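November

Pointed fingers do better than flat ones in Varnbridge gripper trial

The robotics workshop at Varnbridge has finished the first part of a comparison between two kinds of gripper fingers for its two-arm table. The pointed fingers, made by the small firm Andton, performed better than the older flat fingers in most of the tasks. The flat fingers will stay in use for one task, and the comparison of cameras will continue during the winter.

The trial was requested by Prurkudeo, a company that prepares boxes of tools and toys for nurseries and play groups. These items come back after hire and must be sorted before they can be sent out again. At present all the sorting is done by hand. The company wants to know if a pair of modest arms could take over the part of the work where objects lie on top of each other in a bin.

"A single spatula on a table is not a difficult thing for a robot," said Ritu Shukla, who led the trial. "Our customer does not have single spatulas on a table. They have a bin full of handles, and the handles are all pointing in the same direction."

The team recorded 3372 attempts in total. An attempt was counted as good when the object was taken, lifted free of its neighbours and put down again without falling. Each set of fingers was used with the same arms, the same controller settings and the same list of objects. A person guided the arms in the first part of every session, and in the second part the controller worked alone from what it had recorded.

According to Shukla, the largest difference appeared with tools packed closely in a container. A flat finger needs free space on both sides of a handle, and in a full bin this space often does not exist. The pointed finger can go down between two handles and push them a little apart before it closes. The team had feared that the narrow tip would turn the handle during lifting. This happened, but less often than expected, and mostly with round handles which were taken too close to the end.

With the bowl the result was the opposite. The flat fingers held its side firmly, while the pointed ones slipped when the approach was not straight. The cup gave almost the same result with both sets. Bread and a glazed ring donut were included on a tray to see if the grippers could handle items which must not be pressed, and for this the closing force mattered much more than the shape of the finger. The team lowered the force twice before they were satisfied.

Changing the fingers was also a part of the comparison. With the older set it took 20 minutes to change both grippers and check the alignment again. The Andton set is fixed in a different way and the work is shorter, but Shukla did not want to give a number until other people in the workshop have tried it. She had made all the changes herself and she believes that she became quick at it.

The trial compared cameras too. Each arm carries a small camera above its gripper, and a fixed camera looks at the whole table. The controller, which comes from Goh, can accept all of these views together or only some of them. When the fixed view was removed, the arms could still take a tool from the bin, but they became slow in finding the bin after putting something down. When the wrist views were removed, the arms found the bin without trouble and then often closed beside the handle instead of on it.

For this reason the team recommends to keep both kinds of view, although it makes the recordings larger and the training longer. Prurkudeo had hoped to save the cost of the wrist cameras.
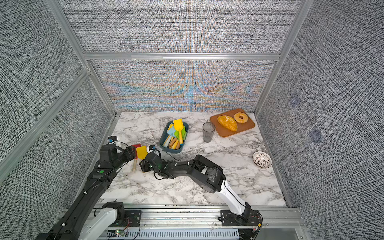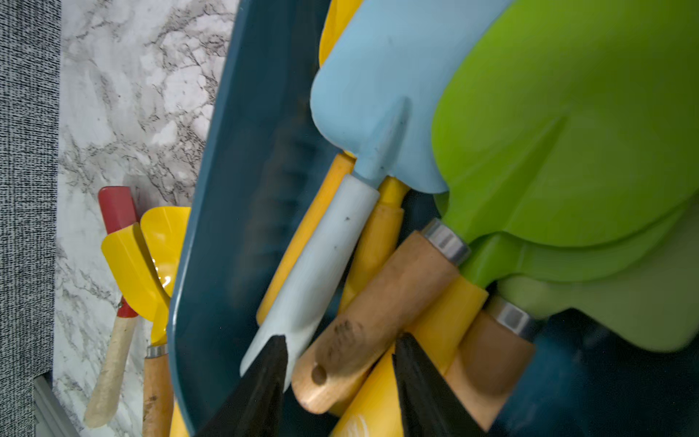
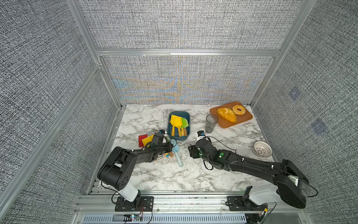 Robel Admasu
Reporter, workshops and small industry

The table used in the trial has a marble-patterned surface and stands inside an aluminium frame with walls of grey woven fabric. The second picture is the view from one of the wrists, with the tips of the black fingers among the handles in the bin. It is in this kind of view, Shukla said, that one can judge whether a finger has enough room to go down.

The marble pattern caused some discussion. A plain surface would be easier for the cameras, and one member of the team wanted to cover it for the first sessions. It was decided to leave it, as the sorting tables of the customer are not plain either. The grey veins were sometimes taken for the edge of an object at the beginning of the training. Later this error became rare.

The cables were a more practical problem. The camera cables run along the arms in loops, and when the two grippers work near each other a loop can touch the tools or the other arm. The team has asked for shorter cables and for a clip on the forearm. Until these arrive, the speed is kept low whenever both grippers are over the same part of the table.

Not everyone is convinced that two arms are needed. The manager of sorting at Prurkudeo has asked for a session where only one arm takes the tools out and the other is parked. Shukla agrees that it should be tested, but she expects that long handles will be a difficulty. In the present work the second arm can hold back one tool while the first arm pulls out another.

The next part of the comparison will last 6 weeks. It will use the pointed fingers with a soft cover on the inner side, which Andton has offered to supply, and a second version of the Goh controller that reads the wrist cameras more frequently. The bowl will be kept in the list of objects, and a deeper bin will be added. Prurkudeo will send a box of returned tools from its own store, unwashed, as it receives them.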